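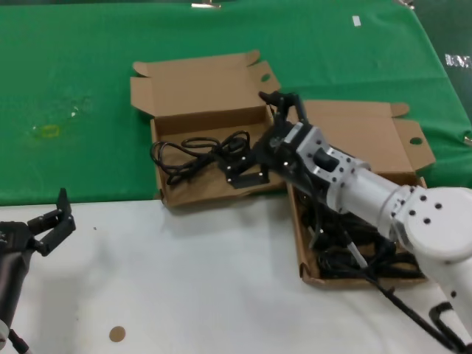 1/ Cable picking on the two-arm bench at Dirnby, the shared workshop. The job is to take one cable at a time out of a full box and put it in another box without bringing the rest along. Source is the right-hand box, the packed one. Target is the left, with the loose coils on its floor. Black cable on black cable, so color is no use to the detector.

2/ Controller is Prosau, my own code, running at home-grown quality on a secondhand PC. Logging goes through Ngata. Alby Hoani wrote most of the Ngata side and answers questions in October if you ask in July.

3/ The grasp planner looks for a strand with free space on both sides, then closes to a 2 mm gap and lifts slowly. If motor current rises early, it opens and tries another strand. Current threshold is 528 mA. Lower values gave up on good grasps. Higher values dragged the box.

4/ Wrist camera calibration is the part I put off. I need both fingertips in view, plus a fixed reference on the bench. I use a rectangle of yellow tape on the green cloth. 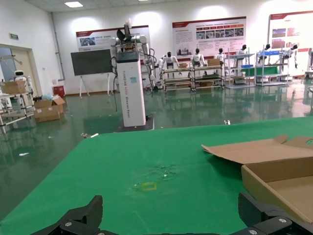 Wrist view, fingers apart, yellow rectangle on the cloth.

5/ Procedure: park the arm, find the tape corners, solve for the camera offset, repeat with the fingers closed. The two solutions should agree. Mine didn't until I locked exposure. The floor is glossy and auto exposure chased the reflections.

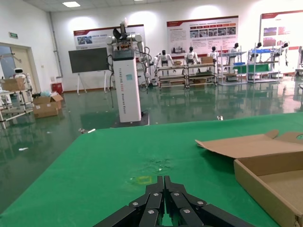 6/ Masking. Everything past the far edge of the table is thrown out before detection. The back of the room is full of white humanoids and shelving, and the first version of the detector had opinions about all of it. A fixed polygon was enough. It has to be redrawn if the park pose changes.

7/ Box pose is still fitted from the rim. An open flap lying on the cloth pulls the fit toward the flap, so I now fit only the inner walls.

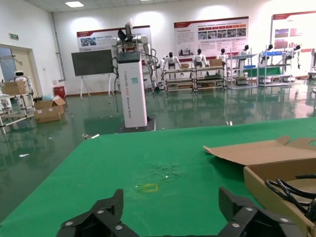 8/ That fix needs enough wall in view to work with. When the box runs out of view on one side, the fit has a free axis and I fill it in from the last good pose. Crude, but it holds if the box hasn't moved.

9/ Log count is at 1138 grasp attempts. I haven't split them by failure type yet. Next is a proper slip check, then the Hastthorpe finger pads, if they fit the existing screw holes.

Contact | Copyright | Back to top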